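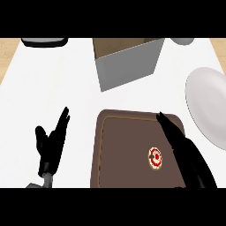

The woman who runs the packing side of Sperling did not set out to work with boxes. She started in the Bunthorpe shop 17 years ago, selling kitchen goods over the counter, and moved to the back when mail orders picked up.

"There was one table and a roll of tape," she says. "I packed after closing and drove everything to the post office in the morning."

Sperling now ships out of a unit on the edge of Bunthorpe and sends 423 parcels in a normal week. In October it starts climbing, and by the holidays it is closer to 700. She has never liked those weeks much.

"People think the rush is the hard part. The hard part is returns, and those come after. You pack a thing once and then you see it again in January with half the paper missing."

Most of what she talks about is breakage. When she took over, the store was replacing more dishes than she thought was reasonable, and the owner blamed the carrier. She asked to keep the damaged boxes for a month and look at them herself.

"It was the corners. We were putting plenty of paper on top and almost none at the sides. The box would get set down hard on one corner and the plate had nowhere to go."

She changed the order of the work. Paper goes in the bottom first, then the sides, then the item, and the top last. She also cut the number of box sizes. Sperling had been buying 27 of them from Lindex, and the packers spent a lot of time hunting for the right one. She will not say how many are left, only that it is "a lot fewer, and I could go lower."

The store tried air pillows for a year and went back to crumpled paper. Customers complained about the plastic, and she found the pillows shifted under anything heavy.

"A cast iron lid will go right through them. Paper stays where you put it if you use enough."

New packers spend their first two days on returns, opening boxes and writing down what they find. She says it teaches them faster than she can. After that they pack linens, then pans, and glass last.

Asked what people get wrong at home, she does not have to think.

"They reuse a box that's gone soft. Press on the side with your thumb. If it gives, use it for storage. And they tape the middle seam and leave the edges open. Tape the edges."

Sperling is opening a second counter in Grivlow this fall, with no stock room of its own. Orders placed there will still be packed in Bunthorpe. She has asked for another table and is waiting to hear.

We use cookies to remember your settings and count visits. By continuing to browse you accept our cookie policy. Accept / Manage settings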